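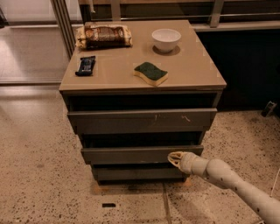 According to Dulce Carrillo, the first thing to ask in any bakery is how long the bread is left alone after it leaves the oven, and our group would have done well to put that question at the start of the tour and not in the parking lot at the end of it.

Visit Report: Zieliński Bakery, Open Day of 19/09/2022

The Regional Bread and Grain Study Circle accepted an invitation to attend the open day at the Zieliński bakery. The visit had first been planned for May and was moved when the second oven line was taken out of service for repair. Our party consisted of Fulgencio Villalobos, Dulce Carrillo, Thư Vũ and the undersigned. We were received at the visitors' entrance by Leopoldo Valdovinos, who supervises the day shift and who remained with us for the whole of the tour.

The bakery registered 386 visitors for the day, divided into small groups that entered at fixed times. Hair covers and coats were issued at the door, and jewelry was left in lockers. Members who wear hearing aids may wish to know that these were allowed, although the noise in the mixing hall makes them of limited use.

Flour and Mixing

Flour arrives by tank truck and is blown into silos on the north side of the building. Three flours are kept at all times: a white bread flour, a whole wheat flour and a medium rye. Mr. Valdovinos explained that a sample from each delivery is baked into a small test loaf before the flour is released, and the test loaves from that morning had been cut and laid out for comparison. The difference between two deliveries of the same grade was plain to the eye. One had given a noticeably tighter crumb.

The mixing hall has spiral mixers with removable bowls, each of which takes 200 kilograms of dough. The seeded breads are mixed last in the day so that seeds are not carried over into the plain doughs. Mr. Villalobos asked whether the seeds were soaked beforehand. They are, overnight, in a separate cold room that was not part of the route. The reason given was that dry seeds draw water out of the dough during baking and leave the loaf crumbly by its second day.

The rye sour is kept in a closed tank and refreshed twice in each shift. Visitors were offered a spoonful. Two of our party accepted.

Proofing and Baking

The tour was at its best in the proofing area, where a long window had been fitted so that the tins could be watched as they moved along. Proofing times are adjusted by the operator and can change within a single morning as the weather warms. We were glad to see that this decision is still made by a person who presses the dough with a finger, with the printed schedule pinned up beside her for reference only.

The working oven line turns out 1,146 loaves per hour at full speed. It was running below that on the day, in part so that the groups could see the loaves leave their tins. Tinned bread is baked for longer than Ms. Vũ had expected, and she noted that her own kitchen loaves were probably being taken out too early. The group then discussed crust color for some time, and the party behind us had to be let through.

Cooling, Slicing and Packing

Loaves travel up a spiral conveyor and cool for 108 minutes before they reach the slicer. Bread that is cut warm tears and gums up the blades, and bread that is bagged warm collects moisture inside the bag. Ms. Carrillo, whose remark opens this report, considered this the most useful figure of the day and was disappointed that it appeared only on a small sign behind the handrail.

Mr. Valdovinos then spoke on storage in the home — a subject on which the bakery evidently receives many letters. His advice was as follows. Bread in its bag should be kept at room temperature, away from the stove and out of direct sun. The refrigerator makes most bread go stale faster and should be avoided except in very humid weather. A loaf that will not be eaten within a few days should be sliced and frozen on the day of purchase. Seeded breads, which hold more moisture, keep somewhat better than white.
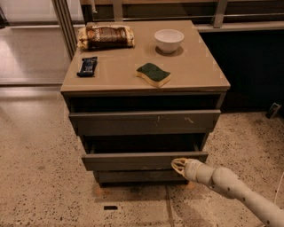
A packaged loaf and a white bowl on a gray chest of drawers.

Mr. Villalobos raised the matter of paper bags, which several of our members prefer. The reply was that paper keeps a crust crisp for the first day and lets the crumb dry out after that. The bakery uses paper for its hearth loaves, which are meant to be eaten the same evening, and plastic for everything baked in a tin.

Tasting and Shop

The tasting was held in the staff dining room. Five breads were served with unsalted butter, and water was provided between samples. Our party preferred the rye with caraway, with the exception of Ms. Vũ, who placed the seeded wheat first. The white tin loaf was judged sound but somewhat sweet. Day-old slices of each bread had been set beside the fresh ones, a practice we would like to adopt at our own meetings.

The factory shop accepts cards and closes in the middle of the afternoon. By the time our group reached it, the rye had sold out.

Practical Notes for Members

The route is one level apart from a single metal staircase before the cooling area. A ramp is available on request, but it must be arranged in advance. Parking is free — the lot on the west side is closer to the entrance than the one shown on the invitation. Photography is not permitted in the mixing hall. Children under eight are not admitted to the production floor.

Members who wish to join a second visit should give their names to Fulgencio Villalobos before the next regular meeting. The bakery has asked that groups be limited to six.

Respectfully submitted,
Soledad Zepeda
Recording Secretary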